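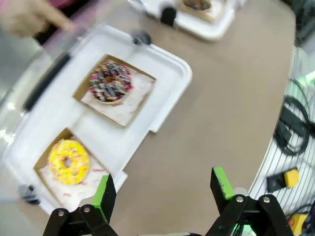
Dilys Marchbank
Property Records Officer, Loltisen Police

What happens to things that are handed in?

When a person finds an object that belongs to someone else, the object is called found property. When a person cannot find an object that belongs to them, it is called lost property. One umbrella can be both at once. The owner calls it lost and the finder calls it found, and the work of the police property office is to match the two.

Last year 3,825 objects were handed in at the police stations in Loltisen and Lurnura. Each of them was recorded in the same way, whether it was a gold ring or a single glove.

Handing something in

Most found property arrives at the front counter. The person behind the counter is called the station enquiry officer. The officer asks the finder these questions:

What is it?
Where was it found?
What time was it found?
What is your name, and how can we contact you?

The place and the time matter a great deal. Many black umbrellas look the same. A black umbrella found at the Ayele Road bus stop at 8.15 in the morning is much easier to match than a black umbrella found "in town".

Children can hand things in too. It is best to come with a parent or carer, who can give a phone number. If you find something at school, give it to the school office. If you find something in a shop or on a bus, give it to the staff there. Shops and bus companies keep their own lost property and the police do not usually collect it.

Things you should not pick up

Some objects should be left where they are. These include needles, knives, medicines, fireworks and anything that looks like a weapon. Move away, remember where the object is, and tell an adult. The adult can ring the police, and an officer will come with the correct container.

A bag left on its own in a station or a large building should not be touched either. Tell a member of staff.

The record

The officer types the answers into a computer system called Drundulitz. The system gives the object a reference number. The number is printed on two labels. One label is tied to the object and the other goes on the finder's receipt.

Next the officer writes a description. A good description uses plain words and does not guess. Suppose a ring is yellow and shiny. It may be gold, but it may be brass. The officer writes "yellow metal ring". If a stone is clear and sparkling, the officer writes "clear stone" and does not write "diamond". This is done so that the record is still correct if an expert looks at the ring later.

Money is counted by two people at the same time. Both sign the record. The money is then sealed in a numbered bag. If the seal has been broken, it shows.

The store

Objects are kept in the property store, which is a locked room with shelves. Every shelf has a code. C10, for example, means bay C, shelf 10. The code goes into the record, so an object can be found again without searching the whole room.

Small valuable things, such as watches and jewellery, go into a safe. Bicycles hang on hooks in a separate shed in the yard. Food is not stored at all. If a shopping bag is handed in, the food is thrown away and the bag is kept.

Each time an object is moved, the move is recorded with the time and the name of the person who moved it. This list of moves is called the chain of custody. Custody means having charge of something. If anyone asks where an object was on a certain day, the list gives the answer.

Finding the owner

Some objects carry their own clues. A purse may have a library card inside. A telephone may show an emergency contact on its locked screen. A bicycle has a frame number stamped into the metal, often underneath, near the pedals. The officer can check this number against a register of bicycles.

Other objects have no clues. For these the officer waits for a report from the owner. When a person reports something lost, the details go into Drundulitz as well. The computer compares lost reports with found objects and makes a list of possible matches. It compares the type of object, the colour, the place and the time. A human being then reads the list and decides. The computer cannot tell that "teddy" and "stuffed bear" are the same toy, but an officer can.

Proving it is yours

An owner must show that the object belongs to them. The officer will not say, "Is it the red one with the broken zip?" Anyone could answer yes. The officer asks the owner to describe it first. Useful proof includes:

a mark, scratch or repair that only the owner would know
the code that unlocks a telephone
a receipt or the original box
an older photograph of the object

When the officer is satisfied, the owner signs for the object and the record is closed.

How long things are kept

Most objects are kept for 4 weeks. Documents such as passports are sent back to the office that issued them. Bank cards are destroyed and the bank is told.

If no owner comes forward within the time limit, the finder may be allowed to keep the object. The finder must have asked for this when handing it in. There are exceptions. A finder cannot keep a telephone or a computer, which may hold private information about another person. Unclaimed objects of this kind are wiped or destroyed. Most of the rest are sold at auction or given to charity. The Loltisen auction takes place in March and has room for 200 lots. A lot is one object, or a group of objects sold together.

How to make your things easier to return

Write your surname and a parent's phone number inside coats, bags and pencil cases. Do not write your home address on a key ring. A person who finds the keys would then know which door they open.

Ask an adult to help you find the frame number on your bicycle. Write it down and keep it indoors. Take a photograph of the bicycle from the side.

If you lose something, think back through the places you went, in order, and write them down. Check with the last place first. Then report it, and give the colour, the size, any marks, and the time you last had it.

Words used on this page

Auction: a sale where the person who offers the most money buys the object.
Chain of custody: the list of everyone who has had charge of an object.
Lot: an item or group of items in an auction.
Reference number: the number given to one object and no other.
Register: an official list.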